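Automation at the Packing Bench: A Study of Work Change at Hesik Homewares

Submitted by Yaowalak Intarasuk
Workplace Studies, second-year project
Supervisor: Ivars Koppel

1. Purpose of the report

This report examines how the introduction of two-armed robot stations has altered the work of packing staff at Hesik, a wholesaler of woven tableware and kitchen goods. Hesik receives trays, baskets and plates from the Kaewkla weaving workshops and sends them on in mixed orders to cafés, gift shops and restaurants. The project was carried out at the company's warehouse in Tekumholm over one term, ending in November.

The question set for the project was a narrow one: which tasks have moved from people to machines, and what do the people now do with their time? Wages and the wider labour market fall outside its scope.

2. Method

The author spent eleven shifts on the packing floor, seated beside the benches and taking notes. Nine staff members agreed to be interviewed, in most cases during the afternoon break. The company also provided its packing records for the term before the stations arrived and for the term that followed. Names of staff have been left out at their request.

3. The work before the change

Until this year, all mixed orders were packed by hand. A packer read the order sheet, collected the pieces from the shelves, checked each for split or loose strands and placed them in a bin for wrapping. A full shift came to 600 pieces per packer. Woven goods are light, and no one interviewed described the lifting as hard. The complaints concerned the wrists and the neck, and the tiredness that came from repeating the same reach all day.

Checking and placing were done in one movement. Several packers said they could feel a weak rim before they saw it, and that they rarely thought of checking as a separate task.

4. The work at present

The stations were supplied under the Zollow program, which the company joined in order to deal with a shortage of evening staff. Each station has two arms working over a shared table. Shapes and weaves vary a good deal between pieces, and this has been the main difficulty. A flat plate and a deep basket call for different grips, and a tray with a narrow end may need to be turned before it will sit well with others.

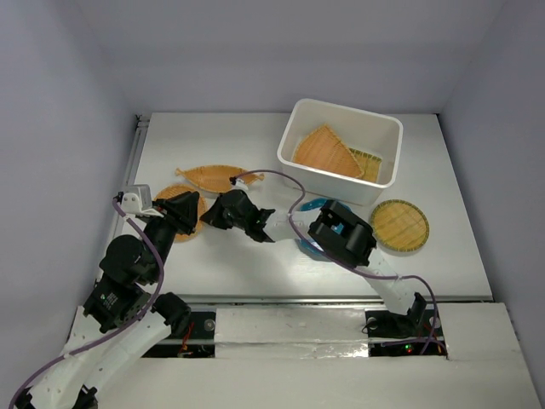 Staff now work in two roles. Attendants set out the pieces, watch the stations and step in when a piece is dropped or wrongly placed. Checkers inspect every piece by hand before it goes to a station. Under the new arrangement, checking has its own bench, its own lamp and its own record sheet. The number of damaged pieces found before dispatch rose from 200 to 891 between the two terms. The warehouse manager does not believe the goods have become worse. In her view, damage that used to pass through to customers is now being caught at the bench.

5. What staff reported

Views were mixed. Checkers were the more content group. They spoke of having time to look properly, and two had been asked to visit Kaewkla to discuss recurring faults with the weavers. One said it was the first time in six years that anyone had asked for her opinion of the product.

Attendants were less certain. Long periods of watching were described as dull, and some found them more tiring than packing. "You can't drift off, but there's nothing to do with your hands," one attendant said. Others disliked having to wait for a station to finish a movement they could have completed in a second. A written rule now states that an attendant must pause the station before reaching in, and all those interviewed considered this rule fair.

Conversation has also declined. The old benches faced each other, while the stations stand in a line along the wall — a matter of power supply, according to the manager. Five of the nine staff raised this without being asked.

6. Limits of the study

The sample is small and the period short. The two terms also differ in season, and the second included a large restaurant order of 600 matching plates that will have affected the records. Evening staff are under-represented, as the author could attend only two late shifts.

7. Recommendations

It is recommended that Hesik rotate staff between attending and checking within each shift, with no one attending for longer than two hours at a time. The company should also ask its electrician whether the stations could be placed in facing pairs. Finally, checkers' notes on faults should be sent to Kaewkla every month in a set format — at present they are passed on by telephone, and no copy is kept.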